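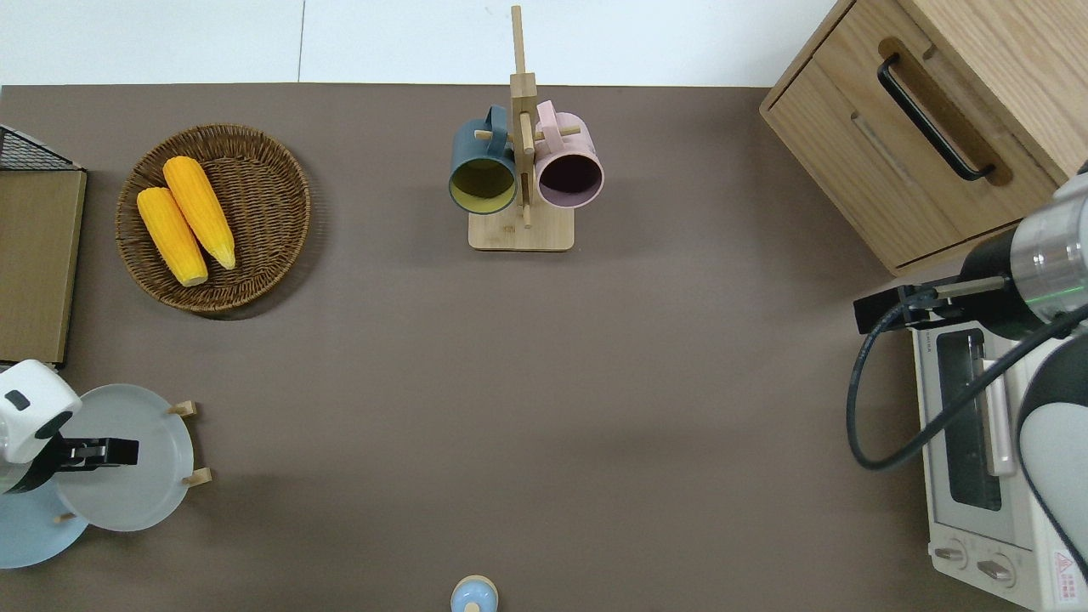
Tatholm Hand Corn Sheller

$70, GST included
In stock
Finish: bare iron or green enamel (same price)
Made by Hamov
Weight boxed: under 2,000 grams, so it goes in a standard parcel satchel
Warranty: 2 years on the castings and the handle
Sold by Marras Kitchen and Garden

I sold the old Raller sheller for years and I was fond of it, but the handle used to work loose and I got sick of posting out little packets of washers. When Hamov sent me the Tatholm to try last March I clamped it to the end of my bench, right in the thick of harvest, and I haven't taken it off since. So the Raller has gone and this is the one I stock now!

What it does

You feed a dried cob in the top, turn the handle, and the kernels drop out underneath while the bare cob pops out the side. That's the whole job. There's a spring plate inside that presses the cob against the toothed wheel, and a wing nut to set how hard it presses. Skinny popcorn cobs want it wound in, big fat dent corn wants it backed off nearly all the way. Give it a few cobs to find the right spot and then leave it alone for the rest of the batch.

If you've only ever shelled corn with your thumbs you'll know what a bucket of popcorn does to your hands. I used to do mine in front of the telly over a week or so and complain the whole time. Now it's one afternoon, and the kids fight over the handle (for the first ten minutes, anyway, and then they wander off).

Please note, it's for dry corn only

I get asked this nearly every week, so I'll be plain. The Tatholm will not take kernels off fresh sweet corn. They're too soft and too well stuck on, and all you'll get is a creamy mess in the spring housing and a machine that needs pulling apart. For fresh corn, use a sharp knife and a wide bowl, or have a look at the little ring cutters on the kitchen tools page.

For dry corn, leave the cobs on the plant until the husks are papery, then pick them, peel the husks back and hang them somewhere airy out of the rain. I use the back verandah. They're ready when you can push a kernel off with your thumb and it comes away cleanly with a bit of a click. If it squashes or tears, hang them up again. A damp autumn can add weeks to this and there's no hurrying it that I know of -- I tried the oven once, on low, and cooked a whole season of seed.

What's in the box

The sheller body, with clamp attached
Handle and handle bolt
Spare spring
Cob deflector (the curved bit of tin, don't throw it out with the packing!)
Instruction sheet

The instruction sheet is a bit of a shocker. The drawing shows the spring on backwards. I've written my own, and I'll tuck one in with every order. If you bought yours somewhere else, email me and I'll send it to you anyway.

Will it fit my bench?

The clamp opens to 70 mm, which suits most kitchen benches and pretty much any plank. It needs a bit of overhang to grab hold of, so check there's no cupboard frame right up under the edge. I put a scrap of old leather under the clamp foot to save the timber. If your bench is stone, I'd use a sawhorse or an old table out in the shed and not risk it.

You'll also want a tub underneath, a deeper one than you'd think. The kernels come out with some enthusiasm and I still find popcorn behind the dryer.

Bare iron or enamel?

The insides are the same. The green enamel looks lovely and wipes down easily, but it will chip if you drop it or bang the clamp about. Bare iron needs a rub with cooking oil before you put it away or it'll go orange by spring. I own the bare one. Most people buy the green one, and fair enough too.

Looking after it

Brush it out with a dry brush once you've finished. Don't put it in the dishwasher and don't hose it. Get right in behind the wheel where the chaff packs down, because mice will find it if you don't. One drop of food-safe oil on the shaft at the start of each season is plenty. The spring is the only part I'd expect to wear, and spares are $2 each with the same postage as a letter.

Safety bits

Keep fingers out of the top while someone else is on the handle. If a cob jams, wind it backwards half a turn and lift it out; don't poke at it. Tie back long hair and mind your sleeves. It's a slow old thing but the teeth are proper teeth.

Questions I've been asked

Can I save seed with it? Yes, and plenty of my customers do. Knock off the tips and the butt ends by hand first, as the kernels there are small and odd-shaped, then shell the middle for seed. Pick out any cracked ones.

Will it do mini popcorn, the strawberry sort? Sort of. The cobs are short and the last one can sit there spinning. Push it along with the next cob behind it.

Does it grind as well? No, it's only a sheller. You'd need a mill after it for polenta or flour.

Left-handed? The handle goes on one side only, sorry. My daughter's a leftie and she clamps it at the other end of the bench and stands behind it.

Do you do club or school orders? I do, drop me a line and I'll work out the postage.

Postage and returns

Orders go out Tuesdays and Thursdays. Send it back within the month if you don't get on with it, brushed clean please, and I'll refund you the price of the sheller. You pay the return post unless it's faulty.

Catríona Mac Suibhne
Marras Kitchen and Garden

Page updated Friday, June 23, 2023 -- green enamel back in stock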